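Week 4 handout: learning from demonstration, part 2
Robot Learning Lab, Murnach
Arif Bhattacharjee (questions about the homework go to Ronja Tangen)
12/2/24

Picks up where the last handout stopped. If you missed it, read the part on behavior cloning first, the rest won't make much sense otherwise.

Recap, very short

Behavior cloning = supervised learning on (observation, action) pairs. Person drives the arm, we log everything, network learns to map one to the other. Works better than it should. Fails when the robot drifts a little, sees something no demo ever showed, drifts more. Compounding error. You did the bound on the board, don't need it again today.

Two fixes we talked about: collect corrections (DAgger and relatives), or predict a chunk of actions at a time so there are fewer decision points where drift can creep in. Today is mostly chunks, plus what the camera sees.

Action chunks

Policy takes the current observation and outputs the next k actions instead of one. Run some or all of them, look again, predict again.

k too small: jittery, and pauses in the demos get copied as pauses that never end. Robot sits there. Classic.
k too large: open loop for too long, misses anything that moved.

You can also overlap the chunks and average (temporal ensembling). Smooth, but averaging two different valid plans gives you a third plan that is bad. Left around the obstacle + right around the obstacle = straight into it. Remember this one, it comes back with diffusion policies next week.

Wrist view vs. fixed view

Fixed camera: sees the whole table, same background every time, network likes to cheat with it. Memorizes where things are on the table and doesn't bother with what they look like. Move the camera a bit and the policy falls apart.

Wrist camera: moves with the hand. Good resolution right when you need it, near contact. Fingers always in view, so the relation finger-to-object is sitting in the pixels and the network doesn't have to learn the calibration. Downside is it can't see much, and early in the reach the target may not be in view at all.

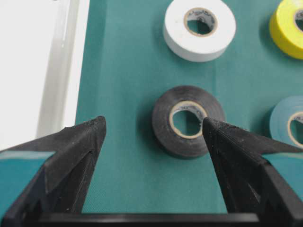

Grasp ambiguity is the main topic for the Traltow set, which has 1,205 demos, all with ring-shaped things. A ring can be grasped in more than one way: both fingers on the outside, or one finger in the hole and one outside, pinching the wall. Look at the black tape roll. The right fingertip overlaps the inner rim of the core and the left tip is well out to the other side, and from one still you can't say which grasp the operator is going for. Could be either, could be just passing over. Neither can the policy, if it only gets one frame. So the training data has the same observation with two different action labels, and an MSE loss splits the difference. Color doesn't settle it either: with white, yellow and light blue rolls also in view, a policy with no goal input has no way to know which roll is wanted.

What helps, in the order we tried it:

History. Feed the last 3 frames. Resolves a lot of the "which way is the hand going" cases. Also makes the copycat problem worse (network just continues the previous motion), so drop out the history at random in training.

Goal conditioning. Text or a one-hot for the color. Cheap. Do it.

Multimodal head. Mixture of Gaussians, or discretize and classify, or diffusion. The Ishida baseline in the repo uses a mixture with 4 components. Fewer collapsed to the mean, more didnt buy anything on this data.

Relabeling the demos by grasp type by hand. Slow, boring, and gave the cleanest result of the lot. Draw your own conclusions.

A result to be careful with

Validation loss went down with longer training and success rate did not follow. Happens constantly in imitation learning. Loss is measured on states the expert visited, the rollout is not. Don't pick checkpoints by loss alone. Run the thing. If robot time is short, pick a few checkpoints spread over training and roll out those.

Homework

Train the Ishida baseline with k = 1 and k = 11, everything else the same. Plot both. Write half a page on were the failures happen (approach, contact, lift), not just how many.

Then switch off goal conditioning and do it again. Guess what happens before you run it and hand in the guess too.

Cluster login is on the Grestonano page. Don't all submit the night before, the queue is short.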